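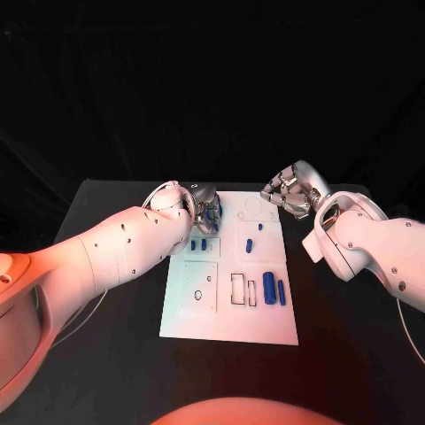
Babić wrote:
Are you still planning both arms as one group? Sounds to me like your hover stall comes from there.

bultulberg_dan
Posted April 2021
Yes, one group. The left hand gets above the small plate with the blue pegs and then the planner sits there until it times out at 700 ms. The right arm has nothing to do at that point but it still gets sampled.

Simisard
Split them. Plan the left arm on its own and treat the right as a fixed obstacle at its parked pose. I did this on 2 cells and the timeouts stopped.

Babić wrote:
Fine until both have to move. Then you're writing a scheduler by hand.

Simisard
For a peg board you hardly ever need both at once. A lock on the shared space over the middle will do.

utel
I don't think it's the planner. Check the goal tolerance first. If the pegs on the plate are in the collision scene with the default padding, there may be no valid pose between them. We lost most of February to that.

bultulberg_dan
Padding was 8 mm. Dropped it to 2 for the pegs only and it now plans to the pre-insert pose every time - still one group. Descent is jerky though.

utel
Use a straight Cartesian move for the descent and switch to force control before contact.

Simisard
I'd still split the groups.

bultulberg_dan
Will try the Cartesian move first and post the logs.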